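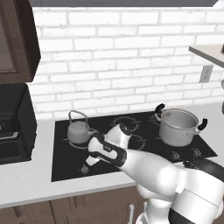
Elix推出Grilen系列离心离合器及传动链条配件，覆盖卡丁车、小型越野车和微型摩托

Mishra讯，5月——小型动力车辆配件供应商Elix宣布，旗下Grilen系列离心离合器及配套传动件开始接受订货。该系列首批包括21个型号，适用于采用水平轴汽油发动机的休闲卡丁车、双座越野小车和微型摩托，可通过Elix网上商店以及区域经销商Felloto购买。首批备货为1,000套，全部存放在Mishra仓库，现货订单按付款顺序发出。

Grilen系列针对的是维修和替换市场。休闲卡丁车的离合器属于易损件，使用几个季节之后，常见的情况有蹄块磨薄、弹簧疲劳、衬套干磨以及链轮齿形变尖。许多老车型的原厂已停止供应离合器总成，部分品牌也不再提供配件图册，车主往往只能拿着旧件逐一比对。Elix客服部门过去收到的咨询当中，离合器选型问题所占的比例仅次于刹车件。

产品构成

Grilen系列分为三类。第一类为离合器总成，包括外鼓、链轮、蹄块组、弹簧、衬套和安装用的键、垫片及螺栓，拆开包装即可安装。第二类为维修包，只含蹄块、弹簧和衬套，供外鼓和链轮仍然可用的车主选择。第三类为传动件，包括成盘链条、链节接头、半节接头和后轴链轮。

总成和维修包均按曲轴直径、链条规格和链轮齿数三项编号。订货号的第一段表示轴径，第二段表示链条规格，第三段表示齿数，末尾带字母K的是维修包。车主只要量出这三项数据，就可以直接确定订货号，无需知道车辆的品牌和年份。

弹簧分为标准和高结合转速两种。标准弹簧适合原装发动机，车辆起步较早，低速行驶时较为平顺。高结合转速弹簧适合经过改装、动力输出偏高的发动机，装在原装发动机上会造成起步迟缓和蹄块长时间打滑，Elix不建议这样使用。两种弹簧用颜色区分，包装袋上另有文字标注，更换时整组更换，不得混装。

衬套采用含油烧结材料，出厂前已浸油。衬套仍需定期补油，保养间隔见随附的说明单。补油时只在衬套内侧滴少量机油，油不得沾到蹄块和外鼓内壁。已经沾油的蹄块应予更换，用清洗剂处理后继续使用的效果不稳定，不在质保范围之内。

订购前的测量

Elix提醒车主，下单之前应以实际测量结果为准。同一款车在不同生产批次之间可能更换过发动机供应商，轴径和链条规格也随之改变，仅凭车型名称选件容易买错。测量步骤如下。

熄火，拔下火花塞帽，等待发动机完全冷却。

拆下链条护罩和旧离合器，擦净曲轴伸出端，用游标卡尺测量轴的外径。测量位置应避开键槽和磨损处，最好在轴向不同位置各量一次。用卷尺或直尺量出的结果误差较大，不能作为选型依据。

查看链条侧板上的压印规格。压印已经磨掉的，测量相邻两个销轴的中心距和滚子宽度，再对照网店页面上的链条规格表。

数链轮齿数。旧链轮缺齿的，应按完整一圈计算。

确认链轮朝向。Grilen总成的链轮可以朝向发动机一侧，也可以朝向外侧，但个别车架的间隙较小，只能采用一种装法。安装之前应先把总成空套在轴上，检查链轮与后轴链轮是否在同一平面，再检查外鼓与护罩、车架之间有无干涉。

如果曲轴表面有拉伤或锈蚀，应先用细砂布清理。轴径磨损明显时，新离合器即使能够装上，也会因配合过松产生偏摆，这种情况需要先检修发动机。

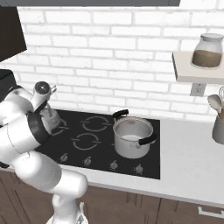 对于无法自行测量的车主，Elix客服接受旧件照片和手写尺寸，由客服人员协助判断订货号。照片中应有旧离合器正面、背面和曲轴端面，并在旁边放置一把刻度清晰的尺子。客服给出的判断属于参考意见，最终仍以卡尺数据为准。轴径介于两个规格之间、无法判断的，请暂缓下单。

安装和磨合

每套总成附有一张安装说明单，网店商品页面同时提供可下载的版本。说明单按安装顺序编排，包括键的放置、垫片厚度的选择、中心螺栓的紧固以及链条松紧的调整。中心螺栓应使用螺纹胶，旧螺栓不宜重复使用。链条中段上下应留有适当的活动量，过紧会加快衬套和后轴轴承的磨损，过松则可能在减速时跳齿。

新离合器需要磨合。磨合期间应避免长时间半油门拖行、顶住障碍物加油以及连续爬陡坡。第一次行驶后应停车冷却，重新检查中心螺栓和链条松紧。如果外鼓发蓝或有焦味，说明离合器打滑时间过长，应停止使用并检查怠速、链轮速比和刹车是否拖滞。

怠速过高是新离合器早期损坏的常见原因。发动机怠速若接近离合器的结合转速，蹄块会一直轻触外鼓，车辆在停止时有向前爬行的倾向，驾驶者又往往踩住刹车，蹄块和刹车同时发热。Elix建议在更换离合器时一并检查怠速调节螺钉和油门拉线，油门踏板松开后，拉线应能完全回位。

后轴链轮齿数也会影响离合器寿命。后轮换成较大直径而链轮不变时，离合器承受的负荷会增加。车主若已更换过轮胎，可向客服提供现用轮胎外径和前后链轮齿数，由客服建议是否需要调整速比。后轴链轮有整片式和对开式两种，对开式可以在不拆后轴的情况下安装，适合轴承座锈死或轮毂难以拆卸的旧车。

有外观瑕疵的库存件

除全新产品外，Elix网店还将单独列出一批外观瑕疵件，均为早期库存中的后轴链轮和离合器外鼓。这些零件未经使用，因存放时间较长，表面有浮锈、划痕或镀层变色。零件在入库时经过尺寸检查，齿形、孔位和内径符合图纸要求，不影响安装。商品名称中会注明“外观瑕疵”字样，价格低于同型号正品，不接受以外观为由的退货。尺寸不符或配件缺失的，按正常退换规则处理。

瑕疵件数量有限，售完后不再补货。维修包、弹簧和链条不设瑕疵件选项。

价格、发货和质保

Grilen系列的价格以网店商品页面为准，总成、维修包和传动件分别定价。维修店和租赁场地一次订购满50套的，可申请批量价格，不同型号可以合并计算，维修包与总成也可合并计算。批量订单由Mishra仓库直接发货，付款方式和交货批次在订单确认时约定。

零售订单在工作日中午12点前付款的，当天出库；中午之后付款的，下一个工作日出库。偏远地区的送达时间取决于承运方。链条重量较大，与离合器同时订购时可能分开包装，运单号会一并提供。

全部Grilen离合器总成自签收之日起享有2年质保，质保范围包括外鼓开裂、链轮焊接部位脱开和弹簧断裂等材料及制造问题。蹄块和衬套的正常磨损、沾油、磨合不当、未按规定润滑以及用于竞赛所造成的损坏不在质保范围之内。维修包中的零件只就到货时的质量问题提供更换。

申请质保时，请保留订单号、损坏零件和完整的包装标签。零件寄回之前应先与客服联系取得退货编号，没有编号的包裹，仓库无法登记。检验结果确认属于质保范围的，Elix更换同型号零件，并承担回寄运费。型号已经售完的，由客户选择等待补货或退款。

未经安装的产品可以在规定期限内退货，具体期限和运费承担方式见网店的退换页面。已经装上曲轴的离合器，键槽和内孔会留下痕迹，不作为未使用产品处理。正因如此，安装前的空套检查应在不上键、不锁螺栓的状态下进行。

经销安排

Felloto为Grilen系列的区域经销商，负责向维修店、农机配件店和卡丁车租赁场地供货。Felloto门店将常备销量较高的总成型号和各规格维修包，其他型号可由门店代为订货。通过Felloto购买的产品与网店产品使用同一套订货号，质保条件相同，由购买门店受理。

有意销售Grilen系列的维修店，可与Felloto联系索取订货表和选型对照表。选型对照表按轴径排列，可张贴在柜台旁边使用。对照表中不列车辆品牌，只列测量数据和订货号。对于已确认适配情况的常见车架，网店另设查询页面，内容随客户反馈陆续补充。尚未确认的车型，查询页面会显示“请测量后订购”。

旧订货号的处理

Elix此前销售的通用离合器将逐步停止补货，现有库存售完为止。旧型号的商品页面会保留，并标出对应的Grilen订货号。旧型号蹄块与Grilen外鼓的内径不同，两者不能互换；链条和链节接头按规格通用，不受影响。仍在使用旧型号总成的客户，可以继续订购旧型号维修包，库存不足时客服会在付款前告知。

已经提交但尚未发货的旧型号订单，客户可以选择按原订单发货，也可以改为对应的Grilen型号，差价按付款时的页面价格结算。更改请求需在出库前提出。

关于Elix

Elix总部和仓库位于Mishra，经营卡丁车、小型越野车、微型摩托及草坪机械的替换配件，产品包括刹车鼓、刹车带、离合器、链条、链轮、油门拉线、轴承和轮毂。公司以网上零售为主，同时向维修店和租赁场地供货。

关于Felloto

Felloto为小型动力机械配件经销商，向维修店和农机配件店供应传动、制动和发动机外围零件，并提供门店代订服务。

联系方式

零售客户请通过Elix网店的客服页面咨询选型、订单和质保事宜。维修店和租赁场地的批量采购请与Felloto销售部门联系。媒体如需产品资料、规格表和安装说明单，可通过Elix网店的新闻页面提交申请，并注明所需型号和用途。

（完）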